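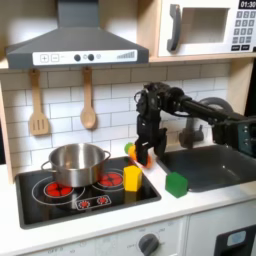 Makers > Robotics > Arms and grippers > Help

Print this page | E-mail this page

Arm keeps dropping or dragging the toy veg, cube is fine

Filed under: small arms, grippers, home builds

sedgeley_shed

Hi all, bit of a rush as I've got to clear the bench by tonight. Got a small black arm (Brarkex kit, built at the kitchen table, now lives in the shared workshop on Dubey Lane) clamped at the right hand end of a toy kitchen. Job is dead simple. Pick thing up, carry across the worktop, put in the pot on the left burner. Blocks are no trouble, green cube goes in every time, yellow hexagon one nearly always.

The veg is the problem. Carrot sort of shape. Grips it ok by the sink, then somewhere over the worktop it swings round in the fingers and either drops or comes in sideways and catches the pot handle. Twice now it's shunted the pot as well.

Things tried: closing the gripper harder (servo buzzes, gets hot, no better). Slower moves, helps a bit. Bit of rubber band on the fingers, came off. Replaying the same saved path each time so it isn't me being cack-handed on the controller.

Running the Pruna software, update rate 100 if that matters. Wiht the hood and the utensils hanging down there's not much room to lift higher on that side, otherwise I'd just go over the top of everything. Don't really want to take the hood off. Any ideas?

mitrebox

Where on the carrot are you grabbing it? Sounds like the end. Fat end heavy, thin end in the fingers, course it swings. Move your pick point along till it hangs level, do it by hand first, balance it on a pencil and put a dot of marker where it sits.

Then pads. Rubber band is hopeless, it rolls. I use the thin foam stuff for stopping cupboard doors banging, cut to the finger and stuck on with decent double sided tape. Degrease the plastic first or it peels in 2 days. Foam gives a bit so a round thing gets held along a strip and not just at one point. Don't go thick or you lose opening width and then the cube won't fit.

And back the grip off!! Buzzing means it's stalled, you'll cook it. Close till it stops, then open a hair.

Height: come in from the front of the worktop and not under the hood. Lift by the sink, swing out toward you, then in over the pot. Longer way round but clear of the spoon and that.

pondweed77

get a better gripper tbh. the Sedik one is good

hobnail

Agree with the first reply mostly, not sure about the second, new gripper won't cure a bad pick point.

One thing to add, look at your speed at the corners of the path. A saved path with only a few points makes the arm stop dead and start again at each one, that's what kicks the carrot round. I had 5 points in mine, put more in and turned the acceleration down, much calmer. In Pruna it's under motion, ramp, default was 1000 on my version which is daft for a little arm. Halve it and see.

Also blob of tack under the pot. Not cheating, real pans are heavy.

sedgeley_shed

Thanks, marker dot done, it was miles off the middle. Foam tomorow if the hardware shop's got it. Ramp was on 1000 here too. Will do the path again from the front and post how it goes.

Posted in: Arms and grippers | 3 November 2020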